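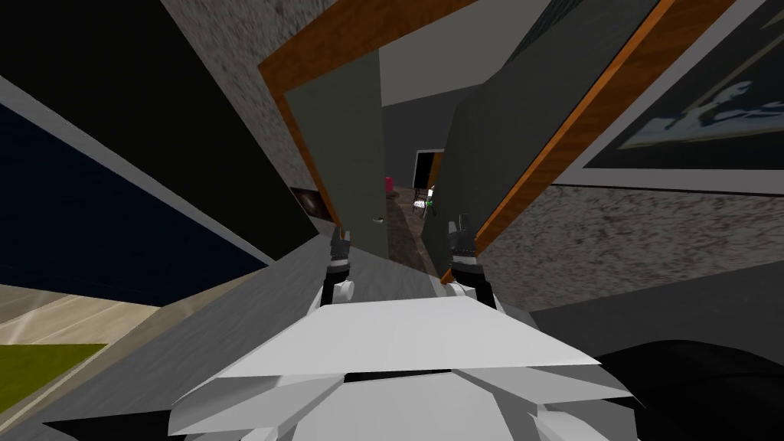

Figure 5. Robot facing an open double doorway (rendered view).

Section 5. Setting up return-to-play tracking

Read this section before you enter your first player. The Adance squad tracker counts days and sends reminders. It does not know whether a player is fit, whatever the green badge on the squad page suggests, and the sales leaflet is a little too relaxed on this point.

Before you start

You need an administrator login, your league's current head injury rules on paper, and the name of the medic who signs players off. If your club has no medic, stop at step 2 and ask your league what it accepts.

1. Open Squad, then Availability, then Protocols. A new account shows one protocol called Standard.

2. Open Standard and compare each stage with your league's rules. We would be surprised if they matched. Customcombe ran a whole August of preseason on the stock settings before Celina Marciniak read the rulebook and found two stages in the wrong order.

3. Select Copy and give the copy a plain name. Edit the copy only. Updates overwrite Standard and give no warning.

4. Enter the minimum rest for each stage. The field takes hours or days, and it goes back to hours each time you open it. Check the unit again after you save.

5. Under Sign-off, pick Named Person. The other choice, Any Staff, lets the kit manager clear a prop for contact.

6. Set the match load alert. The default is 80 minutes. A sevens side will never reach it.

Caution: The Auto Advance switch moves a player to the next stage when the clock runs out, with or without symptoms. Leave it off. We have yet to hear a good argument for it.

Note: The "readiness score" runs from 0 to 142. We asked why 142 and did not get an answer we could follow. Hide it under Display if coaches keep quoting it to you.
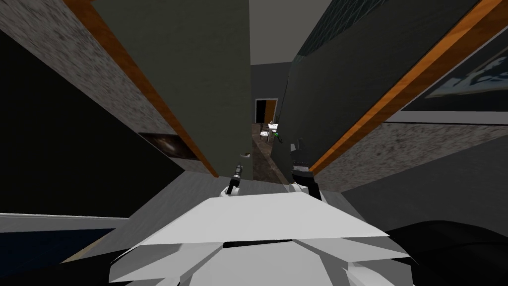

7. Add a test player and log a head injury dated yesterday. The player should drop out of the team sheet for the next match. If the name still shows, press Refresh and wait 90 seconds. Carnley found that a team sheet already marked Final does not change at all, so reopen it and remove the player by hand.

8. Delete the test player. Stępień, the test name that comes loaded in the demo squad, has been picked at fullback more than once.

Imported records

Past injuries brought in from a spreadsheet arrive as Closed, even if the player is still out. Go through them one at a time. The import report will say "No issues found" either way.

Section last checked 6/2/26.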